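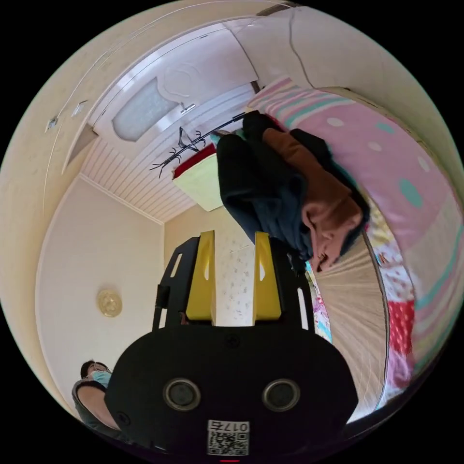

Hallway end of the flat, with the gold wall plate up by the door.

Sitia embossed wall plate, review after a winter on the wall

I bought the Sitia plate in November to fill a stretch of cream wall near an inside door. The wall had two white switch plates on it and nothing else, and it looked unfinished. I'd tried a small mirror first, but it caught the ceiling light and annoyed everyone who sat facing it.

The plate is round and gold with an embossed pattern. I ordered it from Eremance for 45 pounds, delivery included. It weighs 367 grams on the kitchen scales, so a single hook holds it without trouble. The box was bigger than it needed to be and half full of paper.

Hanging it took 10 minutes. There is one loop on the back and a screw and plug in a small bag. The plug was too short for my wall, which is old plaster over brick, and it pulled out on the first go. I used a longer one from the drawer and it has stayed put. If you have plasterboard the supplied plug may be fine, but I can't say.

The colour is better than I expected. On the website it looked orange. On the wall it is a plain yellow gold, and it sits well against cream. I was worried about it next to the grey floral paper on the other wall, as two patterns close together can be too much, but the paper is pale and faint enough that they don't fight. The door is white with a rounded moulding on the panel, and the plate goes with that too.

Dusting is the weak point. The raised pattern holds dust and a cloth skims straight over it. I use a soft paintbrush once a month. The leaflet says no polish and no wet cloth, so that leaves you with not much else.

The other complaint is the loop. It is slightly off centre — not by much, but a round plate with a pattern has a right way up, and mine kept turning to the left. A blob of putty behind the lower rim fixed it.

Anqi Lü has the Ding version, which is cheaper and thinner. Hers has a smoother face and is easier to wipe, but it marks if you press it with a thumb. I'd still pick the Sitia.

Good points: colour, weight, easy to place near a door or switches.
Bad points: short plug, loop off centre, holds dust.

Four out of five. I would buy a second one if they did it in a smaller size.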